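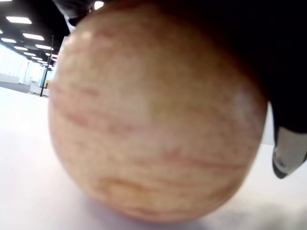

Should a public school lunch period be long enough for a child to sit down and finish a meal?
A school lunch period should give every child at least 20 minutes in a seat with food in front of them, and the time spent walking, washing and standing in line should be counted separately.

The Case for a Longer Lunch
Opinion
By Loredana Vitale

The Drelport school district will take up its daily schedule again in October, and the draft now in circulation leaves the elementary lunch period at 25 minutes. The draft describes this as adequate. I served for several years on the district's schedule review panel, and I signed two reports that used the same word. I no longer believe it was the right one.

A period of 25 minutes on paper begins when the classroom door opens. At Sandhu Elementary, which enrolls 933 pupils and feeds them in a room built for far fewer, the first child in a class may reach the serving counter quickly. The last child in that class waits behind every classmate, and often behind the end of another class that was dismissed late. By the time that child has entered a number on the keypad, collected a carton of milk and found a place to sit, a good part of the period has gone. The dismissal bell does not take this into account. It rings for the first child and the last child at the same moment.

Adults who doubt that this matters should try to eat a full plate of food in the time that remains, on a bench without a back, beside 400 other people. Many would leave the vegetables. Children do the same, and they do it for sensible reasons. They eat what goes down fastest. Whatever needs peeling, cutting or slow chewing is left for the end, and the end does not come. The district then records the waste and concludes that children dislike vegetables and fruit. Some do. The schedule has never given us a fair way to find out how many.

The usual objection is that the school day is full. State rules set the minutes of instruction, bus routes set the opening and closing times, and every subject has its defenders. I do not dismiss this. I have sat through the meetings at which the music teachers and the reading specialists were asked to bargain over the same quarter of an hour, and I would not wish to send anyone back into that room without a good reason. The reason I would offer is that afternoon instruction is only as useful as the attention children bring to it. Teachers of the early grades in this district have said so in every survey the panel conducted. They report that the hour after lunch is the hardest of the day, and that it is harder still with children who ate little. A schedule that protects the minutes of an afternoon lesson at the expense of the meal before it has protected a number on a form.

A second objection concerns supervision. A longer lunch requires more adult hours in the cafeteria, and those hours must be paid for. The panel looked at this question closely. Adding 6 minutes to each elementary lunch period would require the cafeteria aides to begin their shifts slightly earlier, and in two buildings it would require an additional aide. The cost is real and should be stated openly in the budget. It should also be compared with what the district already spends on food that is prepared, served and thrown away. That comparison has never been printed in any budget document I have read, and I have read them all since the Sitcombe building was annexed.

Sitcombe is worth a closer look. When its two small schools joined the district, they brought with them a lunch period of 35 minutes, and the principal at the time asked to keep it for one year. That year was extended, and then extended again, chiefly by oversight. The arrangement has continued without any great difficulty. Sitcombe begins its day 5 minutes earlier than the other elementary schools and has shortened the afternoon recess, which the families were consulted about and most of them accepted. I do not claim that Sitcombe proves the matter. Its enrollment is small, its cafeteria is generous, and what works for a small school may need to be changed for a large one. It does show that the obstacles described in the draft as fixed can be moved when a building decides to move them.

There is also the question of recess itself. In most of our buildings recess follows lunch directly, and children may leave the table as soon as they are excused. Any reasonable seven-year-old will abandon a sandwich for a swing. Placing recess before lunch costs nothing in minutes and removes the reason to hurry. It does create a practical problem with coats, boots and hand washing, particularly in winter, and the custodial staff were right to raise it when the idea was first discussed. The draft mentions their concern in a single line and drops the subject. It deserved a trial in at least one school, with the custodians helping to plan it.

The district has contracted with Hestovent to study how pupils move through the serving lines, and I understand the results will be ready before the vote. I welcome the study. A second serving counter or a better position for the milk cooler may recover several minutes, and those minutes should go to the children. My concern is that they will be treated as savings and taken back. If the line at Sandhu becomes faster, the proper response is a longer time at the table. The board should say so in writing before the results arrive, while it is still easy to say.

I would ask the board for a modest change in the language of the draft. The present text sets the length of the lunch period. The revised text should set the length of time seated, measured for the last child served, and should leave each principal free to decide how to reach it. A rule of this kind would be simple to check. An aide with a watch could do it twice a year. It would also put the question where it belongs, since a family reading the schedule wants to know whether a child will have time to eat, and the length of the period does not tell them.

Lunch is the one part of the school day that every pupil attends. It has no test attached to it and no department to speak for it, and for that reason it has been trimmed whenever something else needed room. Written comments on the draft are being accepted at the district office until the close of business on the last day of the comment period, and parents who have views on the subject should send them. A few sentences will do. The panel does read them, and in my years there a short letter describing what came home in a lunch bag was often the most useful page in the packet.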